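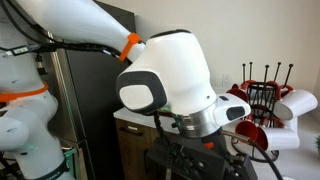
Temporary repairs deserve a more careful policy than most small workplaces give them. A repair made in a hurry is usually sound enough for the afternoon in question, and it is then forgotten until the person who made it has left. In January I began keeping a register of such repairs at the Fillton workshop building, where I manage the shared facilities. The first rule adopted for the register concerns color. A bright orange zip tie around a white casing can be seen from the doorway, while a black one on a bundle of black cables can be missed by anyone standing next to it. Orange has therefore become our standard for any fastening that is meant to be reviewed.

The wider purpose of the register is to separate what is permanent from what is waiting for a decision. Before it existed, the building relied on memory. The back stairwell door was held by a strip of folded cardboard for most of the winter, and three tenants independently reported it as new damage. The Dong unit on the second floor, which heats the meeting room, ran on a borrowed thermostat that had been written down nowhere. When the thermostat was reclaimed by its owner, the room was closed for 14 days.

What the Register Records

Each entry has a location, a short description of the fault, the name of the person who made the repair, and a review date. No cost is recorded at this stage. Jinfeng Wei, who leases the unit next to the loading bay, proposed that entries also state what a proper repair would require, and this was accepted after some discussion. It has proved to be the most useful column, although it is also the one most often left blank.

The form was first kept in Numeck, the booking software the building already uses. That arrangement was abandoned after a few weeks. People who had just fixed a tap did not wish to log in to anything, and I could not in good conscience blame them. The register is now a paper book on a shelf by the mailboxes, with a pen on a string.

On Disposable Items

A related question was raised by several tenants: whether single-use goods should be treated in the same way. Paper cups and black plastic utensils are also brought in as a stopgap, generally when the dishwasher is out of service, and they also tend to stay. A cup meant for coffee becomes a holder for forks, and the forks remain long after the dishwasher has been returned to use. My view is that these items do not belong in the register, but that the fault which led to their purchase does.

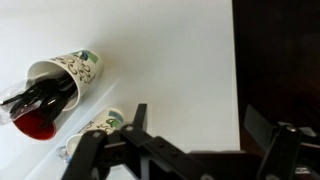
Budget and Review

A sum of $3000 has been set aside for converting temporary repairs into permanent ones this year. The stairwell door has been done. The contractor, Gremix, charged $200 for the closer and fitting, and the cardboard has been retired.

The next item is the gutter above the bicycle rack – currently held by wire, and entered in the book by someone whose signature I have not been able to read. I would be grateful if that person would come forward before the review, as the column for the proper repair is empty.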